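Leltcombe Shared Kitchen and Hall - walk-through checklist, May
Filled in by: Marcelino Cifuentes
Start 6:40 am, before breakfast group
Marks: OK / FIX / WATCH / N/A

ENTRANCE AND HALLWAY

Front door closes by itself - OK
Door latch - WATCH. Catches if you lift the handle, sticks if you just push. Was the same last time.
Floor mat flat, corners down - FIX. Back left corner curling again. Taped it for today, needs a new mat, tape won't last the week.
Hall lights - OK
Exit sign lit - OK
Exit sign on battery (hold test button) - FIX. Goes dim after a few seconds then out. Battery on order from Zanmont, no date yet.
Walkway clear - FIX. Folding chairs leaned along the wall by the coat hooks. Moved them to the closet. Please stop putting them there, it's the way out.

KITCHEN

Range burners light first try - OK except back right, took a few clicks. WATCH.
Gas shutoff reachable - OK now. Flour bin was parked in front of it, rolled it over by the sink.
Hood filters - FIX. Greasy. Should have been washed in April, no initials on the sheet so I assume not done.
Hood fan - OK, loud
Fire extinguisher by back door - OK. Gauge in green, pin in, tag current.
Fire blanket - OK
Fridge thermometer - OK, reads fine, door seal fine
Freezer - WATCH. Ice building up at the top of the door. Somebody is not pushing it all the way shut.
Hot water at hand sink - OK
Soap and towels at hand sink - FIX. Towels out. Refilled from the closet, last pack.
Knives put away - OK
Outlets near sink, test and reset - OK on both
Pultoretti mixer, guard on - OK. Cord has a kink near the plug but no bare wire. WATCH.
Floor drain - smells. Poured water down it, better after.

MAIN ROOM

Tables steady - FIX, one. The long one nearest the stage rocks, foot missing on one leg. Folded carboard under it for now. Not a real fix.
Table tops, splinters and sharp edges - OK. Ran a hand over the wood tops and along the edges. The dark folding one has a chip at the corner, sanded it, fine now.
Screws under tables tight - snugged up a few with the hand driver. Would like to do all of them next time, ran out of time. 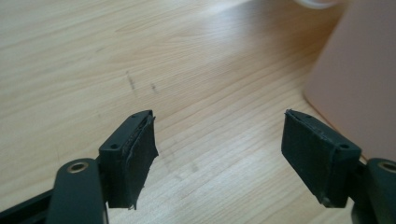
Main room, light wood table top.

Reminder on the wood tops since it keeps coming up: damp cloth, mild soap, wipe dry. No bleach spray. No hot pans straight on the wood, there are trivets in the second drawer. If you find a splinter put tape over it and write it on the sheet, don't pull it.

Chairs - OK. Set 2 aside with loose backs, tagged, in the closet. Do not put them back out.
Stage steps, nosing strips tight - WATCH. Top one lifting at the end. Pressed it down, came back up.
Stage rail - OK
Windows open and lock - OK, middle one stiff
Curtain cords tied up out of reach - FIX. Two hanging down. Tied them. Toddler group uses this room so check every time please, not just monthly.
Radiator covers - OK
Room limit sign posted - OK, says 76 people, readable

RESTROOMS

Grab bars tight - OK
Pull cord reaches the floor - FIX. Was looped up around the bar. Let it down. It has to hang free, somebody on the floor can't reach it otherwise.
Hot water temp - OK
Floor dry - small puddle by the second sink, mopped. Looked under, pipe joint is sweating or leaking, can't tell. WATCH. Will look agian Wednesday-ish if I'm in, or someone else can.
Light in supply closet - N/A, bulb removed, wiring being redone

FIRST AID

Kit on hook - OK
Bandages - low. Gloves - box of 100, opened, plenty.
Burn gel - FIX. Out of date. Tossed it, needs replacing.
Eye wash - OK
Accident book - OK. One entry since last check, small cut from a can lid, dealt with.

OUTSIDE

Back steps - OK
Ramp, grit strip - WATCH, worn in the middle
Dumpster lid closes - OK
Back light - OK, on a timer, still set for winter so it comes on too early. Not a safety thing, just wasteful.

TO DO, IN ORDER

Exit sign battery - chase Zanmont
Burn gel and bandages
Hood filters
Foot for long table
New mat
Nosing strip on top step
Paper towels

Finished 8:10. Copy on the board by the office, original in the binder. If you fix something, initial it and put what you did, "done" doesn't tell me anything.

M. Cifuentes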